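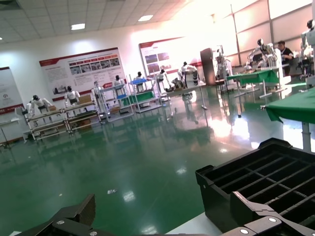 Attachment 1: workshop, green floor, divided crate

Ticket 461
Queue: Digital collections, e-book platform
Title affected: Offering and Exchange: Essays in the Comparative Anthropology of Hospitality (Flestitz, edited collection, 12 chapters)
Platform: Jinberg reader, library edition
Reported by: Khanyisile Le Roux, Mkhize Library
Opened: March 23, 2025
Priority: Normal
Status: Closed, fixed by replacement file

Summary
Full-text search returns no hits for transliterated Sanskrit and Pali terms in chapters 4 to 9. Endnote links in the same chapters open the wrong note. Print copy and PDF are not affected.

Initial report
The title is set reading for a graduate seminar on gift theory and religious hospitality. Students searching for "dāna" get hits in the introduction and chapters 1 to 3, then nothing until chapter 10. The term is on nearly every page of chapter 5. Searching "dana" without the macron gives the same result. "Atithi" (no diacritics) is found everywhere, so the chapters are being indexed.

Second fault, possibly unrelated: in chapter 6, the link on note 14 opens note 14 of chapter 4. Other notes I tried in chapter 6 do the same. In chapter 2 the links are correct.

Tested in two browsers on a library desktop and in the offline app on a tablet. Same behaviour in all three. Cache cleared, signed out and back in, no change.

Support, first response
Reproduced the search fault on the web reader with a test account. Could not reproduce it on the publisher's sample chapter, but the sample is chapter 1, where search works.

Please confirm which file version your catalogue record points to. It is shown under Title details, last line.

Khanyisile Le Roux
Version 2. The record was updated in February when the publisher replaced the file to correct a contributor's affiliation. I don't know if the search worked before that. The seminar hadn't reached the middle chapters yet.

Support, investigation
Pulled versions 1 and 2 from the archive and compared them.

Version 1: all diacritics stored as single precomposed characters. Search for "dāna" returns 80 hits across the volume.

Version 2: chapters 4 to 9 have the macron stored as a separate combining character after the base letter. The two forms look identical on screen. The search index normalises the query but was not normalising the source text for this title, so the strings do not match. The plain "dana" search fails for the same reason: folding runs on precomposed letters only.

Rebuilt the index with normalisation forced on. "Dāna" now returns 80 hits in version 2 as well. "Śraddhā" and "pūjā" also checked, hits in the expected chapters.

The rebuild does not touch the endnotes. Those are a separate fault in the file.

Support, endnote fault
Version 2 was produced from two source sets. Chapters 4 to 9 were re-exported through Tadska, and the export restarted note identifiers at the top of each chapter without a chapter prefix. Note 14 therefore exists six times with the same identifier. The reader resolves a duplicate to the first one it meets, which sits in chapter 4. Links in chapter 4 itself are correct by accident.

377 duplicate identifiers logged. This can't be corrected on the platform side without editing the publisher's file, and our agreement with Flestitz doesn't permit that. Report and identifier list sent to their production desk.

Workaround until a new file arrives: open the Notes section from the contents menu and scroll to the chapter heading. The note text is complete and in the right order.

Khanyisile Le Roux
Search confirmed working on the web reader. The tablet app still shows no results for "dāna" in chapter 5. Workaround for the notes passed on to the seminar convenor.

One more, found while checking: the book's own index lists "hospitality, refusal of" and the link lands a page early. Minor, but noting it here.

Support
Tablet: the app keeps a local copy of the old index. Remove the title from the device and download it again. Highlights are held on the account and will return at the next sync. Annotations made offline and not yet synced will be lost, so sync first.

Index link: page markers in version 2 are placed at the end of the page break where version 1 had them at the start. Added to the report for Flestitz.

Khanyisile Le Roux
Removed and downloaded again. Search works on the tablet. Highlights came back.

Support, replacement file
Version 3 received from Flestitz. Checks run before release:

Duplicate identifiers: none.
Note links, chapters 4 to 9: all resolve to the correct chapter.
Page markers: restored to version 1 positions.
Diacritics: precomposed throughout.
Contributor affiliation: correction retained.
Search for "dāna": 80 hits.

Version 3 is live. Existing permalinks to chapters are unchanged. Catalogue record will update overnight with the regular feed.

Khanyisile Le Roux
Record shows version 3. Note 14 in chapter 6 opens the right note. Fine to close.

Resolution code: Publisher file replaced
Follow-up: normalisation now on by default for all titles tagged with transliterated text. Older titles are queued for reindexing under a separate ticket.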